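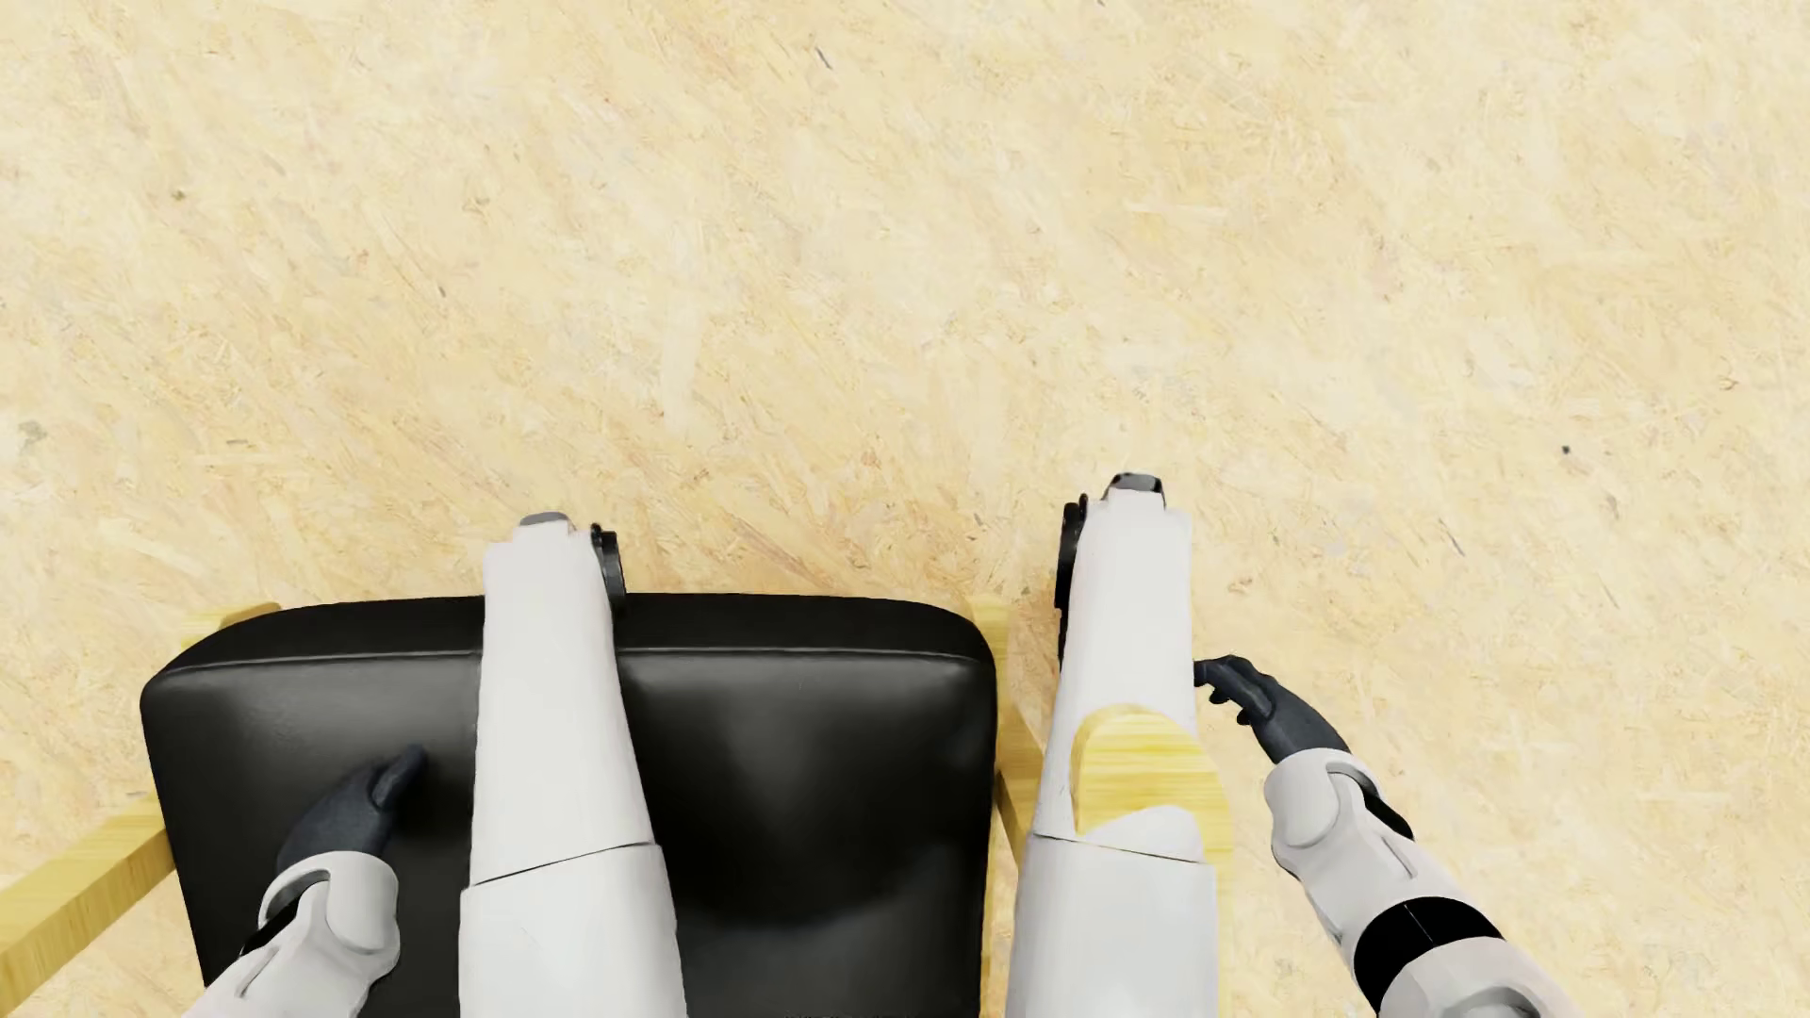
Does a risk assessment done in simulation count, or do we have to do it again on the real robot?

Zinhle Steyn
Asking for our workshop at Trolthorpe. We get a humanoid in September and the safety form wants a risk assessment signed before first power-on. I've got 35 runs logged in the simulator, all fine. Boss thinks that covers it. Does it?

Wahyudi Sumampouw
Sim work counts as supporting evidence, and you still need an assessment of the real machine in the real room. Standard practice is to list the hazards first (trapping, falling over, dropped loads, loss of power), then say for each one what you checked in sim and what you checked on site. Things like stop distance and grip force have to be measured. Write down the software version too — if it changes, the old runs go in the file as history and you redo them.

Do the on-site bit with the power off first, then slow speed with one person on the stop button and noone else inside the barrier. At Otulton we had 19 lines on the form and 9 of them couldn't be answered from sim at all. Mostly floor grip, cables and who holds the key.

Gert Chauke
what he said. also check your insurance, ours wanted it signed by somone who didnt write the code

Mbali Lekota
We just used the supplier's form, took a morning. Can't remember which standard it was, sorry. Ask them for the residual risk list, should come with the manual — ours was in the back, page 17.

Zinhle Steyn
Thanks all. Will get the list off the supplier Monday and redo the form.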